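Towel Folding: Task Gallery

Noelia Bravo, Covton

Folding is the chore visitors ask about most, and the one where the distance between a good demo and a usable machine is widest. Our current set covers 3000 folds of small household textiles. Of these, 1125 are towels and cleaning cloths, the rest pillowcases and napkins. All were done by people wearing or holding grippers, and a policy trained on them is scored on the same cloths.

A fold counts if the corners meet within 2 centimeters and the cloth is still flat on the table when the grippers let go.

1. Edge approach

Thin cloth is harder than thick cloth. The jaws have to close on the edge and leave the table alone, and once the cloth is folded the edge is several layers deep. Picking up one layer too few is the most common fault in our logs. A yellow binding on white fabric gives good contrast for finding it.
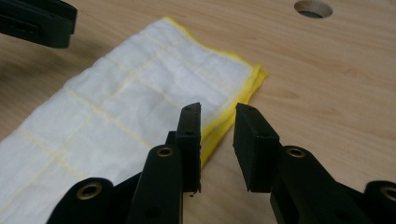 2. Two-handed alignment

Squaring up a folded towel takes both sides at once. People do it without looking. The policy still does it in 3 separate moves and often pulls the far end out of line on the last one. Terry cloth hides small errors, so scores on it run higher than they should.

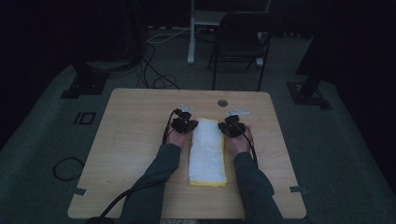 White towel with yellow border, one hand at each side.

Status: fit for a single cloth laid out by a person. A full basket, unsorted, is still out of reach. Fitted sheets have not been attempted.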